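4.2 Cell rules during recording

The rules in Section 3 were written at a desk. Most of them survived contact with the cell, two did not, and one was rewritten so often that we list only the last wording. We go through them here in the order an operator meets them, not in order of importance.

Clearance above fixtures. Arms may share the space over a shelf or rack, but only one may move below the top of the fixture at a time. The other holds. This was Godoy site practice before the study and we took it over unchanged. Operators liked it, mostly. It costs time on the retail tasks, where both arms want to be at the board at once, and V. Onu argued for dropping it when the goods are light. We kept it. A light can is still a can under a wrist, and the cables on the wrist are what catch first.

People near the cell. The Skekar draft asks for a painted line on the floor. Our rooms are shared, desks close by, and a line gets ignored by lunch. Final wording: anyone may work in the room while the arms are powered, no one reaches over the table unless the operator has said "hold" and heard it repeated. Spoken, not typed. Seated or standing makes no difference.

Open before approach. Grippers are to be fully open before the wrist starts down toward goods, and the operator confirms this in the wrist view, not the fixed view. The fixed view gives the layout - which arm is over what, where the goods stand - but says little about the gap between the fingers. The wrist view is the other way around. We ask for both to be up on screen for the whole session. Figure 3 has one of each. 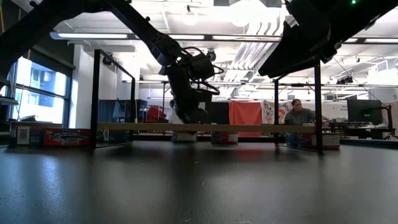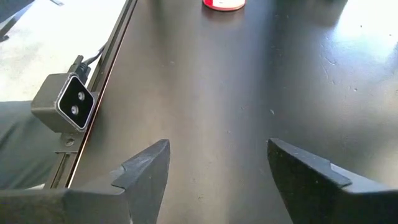

Figure 3. Shelf task on the black tabletop. First: fixed view, both arms above the table, packaged goods toward the rear. Second: wrist view, gripper open, table between the fingers.

4.3 Where the rules fell short

Glare. Not in our rules at all, should of been. A glossy black table under strong light goes nearly white in part of the wrist view, and pale specks on the surface show up where the light hits. Neither is a safety matter as such. But a rule that says "confirm in the wrist view" assumes the wrist view can be read. We now suggest a check of the empty approach path from the wrist camera before goods are placed, and a blind or a matte cover where the check fails. Erholm already does something close to this for its inspection cells, as a start-up item.

Dust. Wipe the table between tasks. Obvious, was not written down, so it was not done.

Things fixed to the table edge. Devices and cables on an edge rail count as part of the fixture, same clearance as the shelf. The first version named only "shelves, bins and racks" and operators read it literally, which is fair. B. Caldeira's wording, now adopted: anything bolted, clamped or hung on the table.

Wording of stops. We had three words for stop in the first version. Now one.

4.4 Reported departures

Over the study 138 departures from the rules were logged by operators themselves, across three sites. We do not rank the sites. Oltport logs more because L. Aravena's team there was asked to log near misses too, and the others were not; this was our mistake in the instructions and it can't be fixed after the fact. Most entries concern the one-arm-below rule, usually a held arm nudged to clear the view. The next largest group is the spoken hold not being repeated back. Five entries could not be assigned to any rule and were read separately by J. Bravo and C. Ok, who agreed that they belong under reaching over the table, though the text at that time did not cover tools held in the hand. It does now.

We treat the log as a guide to wich rules need better wording, and would advise against using it to score operators. Entries drop off fast once people think they are being scored.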